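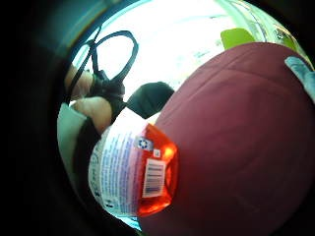

Slide 4. Where the build stands

Say hello again for people coming in from the other room. The glove is the Flilstead build, second version. Jörg Fuchs did the linkages, I did the wiring and most of the swearing.

Go over what goes on the hand: plastic segments, small screws, thin wires along the fingers, marker cube above the knuckles. One cable leaves at the wrist and goes to the hub. Version one had two cables and they caught on everything.

Cost so far is nearly $200, not counting the printer filament, which came out of the shared workshop bin at Predville.

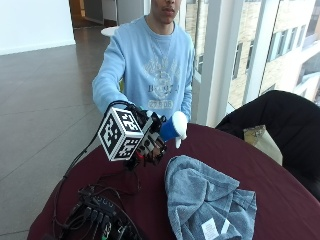
Next problem is the cube. It has to stay put on the back of the hand. If it shifts, the position is off and the run is no good. Trinidad Vidal printed a wider foot for it. Mention that the screws still work loose and we check them before every session.

Speaker notes, p. 2

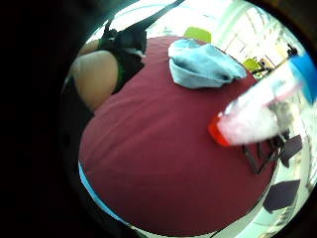 p. 2

Slide 5. Objects and table

Plain cloth, one color, no pattern. We use household things: a towel, a bottle, a cup. Clear plastic is hard for us and I don't have a fix. Ask if anyone in the room does.

Pause here for questions. Somebody will ask about battery power. Answer: it was planned for August, then dropped.

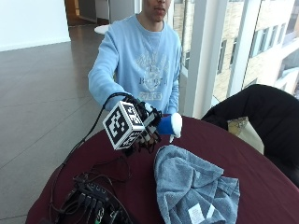

Cup held above the table in the gloved hand, cable running back to the hub.

Slide 6. Next

Shorter cable. Strain relief at the hub. Parts list goes up on 28th March, ask Emiliano Cuesta for the link. Leave time for people to try the glove on.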